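Minutes, Irkmont Street Supper planning meeting
October
Posted by Da-eun Jang 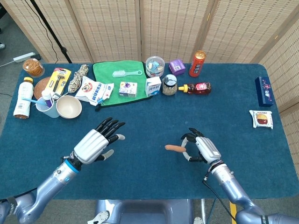 A small sausage over the blue table.

Hi all! I took notes again, so if I got you wrong, write to me and I'll fix it. We started at 7:15, a little late, since half of us were still hunting for parking behind the Relano building.

Last month's minutes were fine with everyone, except that the rain date had been left out. It's in now.

Food first, as always. We went back and forth on sausages for far too long (my fault, I have opinions). The Sosville butcher can do 276 of the small ones, and the Yoon bakery will match that with rolls if we order 8 days ahead. I wanted to go bigger, because last year we ran out before the band had even finished setting up! But we voted and 276 it is, plus a bean stew for anyone who doesn't eat meat. I'm making the stew. Please somebody lend me a second big pot.

Money next. We have $492 left after paying for the street permit, and that has to cover food, paper plates and the lights. There was a long talk about asking for donations at the corner. Some people felt it would put neighbors off, some thought a jar never hurt anyone. We agreed on one jar, by the drinks, with no sign on it. I'll bring the jar.

Tables and chairs: Relano is lending us 30 folding chairs, which we have to pick up ourselves and bring back clean. I know, I know, the mustard. We still need tables, so if you have one in the garage that can take some weather, tell me by the end of the month.

Music. The brass band said yes! They'd like to play on the Sosville end, where there's an outlet and a bit of a slope, and they want to be done by 9:00. We talked about whether that leaves too much quiet afterward and decided quiet is okay. Kids will be tired by then anyway.

Street closing: the barriers go up at 3:00 and cars need to be out before that. I'm doing the flyers, and I'll put them under wipers on our block and the next one over. Still open is who talks to the people in the yellow house, who had a moving van in the way last time. I said I would if I really had to.

Other stuff: the lost casserole dish from last year is still at my place. It has a glass lid. Please come get it.

We wrapped up at 8:40. Next meeting is at my house, same time, and I'll have coffee on.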